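About us

Garkimine. Small outfit, one floor, above the tile shop in Pallham. We set up, look after and mend hand-held grippers and the benches they're used on. That's the whole business. We don't build arms, we don't write the software that drives them. People ring us when the fingers have gone slack or the markers have been scrubbed off by somebody keen with a cloth.

How it started: fixing one gripper for one customer. Then theirs next door. Then a shelf of them. The name was meant to be temporary, it's on the van now.

What we do on a service

Comes in the post or we come to you. Strip the fingers off, clean the slides, look at every bolt. Soft pads get changed whether they look tired or not, they harden from the inside and you only find out when a glass goes. Slides get a wipe of dry lube, never oil. Oil picks up flour, sugar, rice dust, everything a kitchen bench throws at it.

Markers next. The square ones, one each side. If a corner has lifted it gets replaced, no sticking it back down. New marker goes on with the jig, flat, no bubbles, matt print only. Gloss throws a glare spot under strip lights and the finger width reads wrong, then everyone blames the lens.

Lens after that. Fisheye, so dust at the edge matters less than a thumbprint in the middle. Check the mount screws. Check them again after the first hour of use, they settle.

Then open and close, full travel, 400 times on the rig. We log the gap at each end. Last month one unit came off the rig at 397 becuase the left slide bound up, so it went back to the start and did the lot again. No rounding up.

Kitchen benches

Most of the work now. Rice cookers, toasters, jars, spatulas. Mivus is our name for the bench checklist, not a product, please stop asking for a price. It covers the table, the backdrop, the light and what the gripper has to hold. A gripper that's fine on the rig can still be hopeless round a spatula handle, so we finish on real things.

Black cloth behind, both fingers in view, rice cooker lid up: 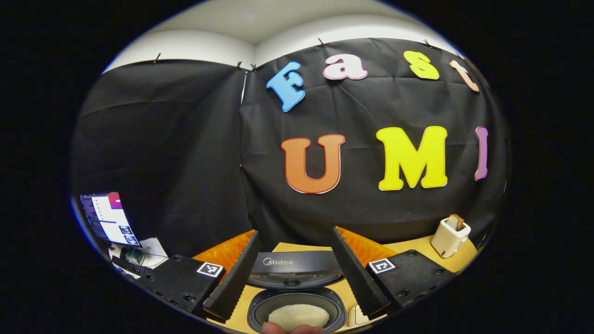
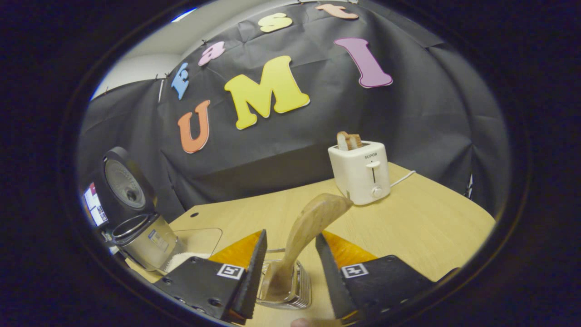
On Tuesday mornings the phone goes mad with people asking why we fuss over the bench when they only sent in a gripper, and one customer, Filip, wrote to say that his went back to work the same afternoon but he'd have liked the pad change explained on the job sheet instead of just a tick in a box, and that he had bought a second set elsewhere thinking the old ones were still on. Fair. Job sheet now has a line for pads, with the batch written in by hand. He also asked for the gap log to be sent as a plain file and not a scan. Done, everyone gets it that way.

Looking after it between visits

Wipe pads with a damp cloth, no solvent. Solvent takes the grip off.
Don't carry it by the fingers.
Don't leave it gripping something overnight, pads take a set.
Screws on the finger plates: hand tight plus a touch. If you need a long key you've gone too far.
Keep steam off the lens. Rice cookers are the worst for this. Let it clear on its own, then lens tissue.
Food on the slides, stop and clean it. Dried starch is like grit.
Marker scratched? Stop recording, ring us. We'd rather post you a pair than sort out a week of bad widths.

Spares and prices

Pads, markers, finger plates, slides and mount screws all kept here. We hold about 700 pads at any time, sounds daft until a big order comes in. Full service is a fixed price per gripper, bench visit is extra and depends how far. Parts over and above pads and markers, we ring first.

Turnround is 4 working days from when it lands on the bench. December is slower, courier's fault mostly but partly ours, we shut for the tail end of it.

Where we are

Pallham, side door, up the stairs. Bell works if you lean on it. Parking round the back but not in front of the tile shop's shutter, they do mind. If you're droping off, pack the fingers closed with a bit of foam between the pads and put your phone number in the box as well as on it. Boxes get recycled quick here.

No visits without ringing first, the rig is loud and we won't hear you.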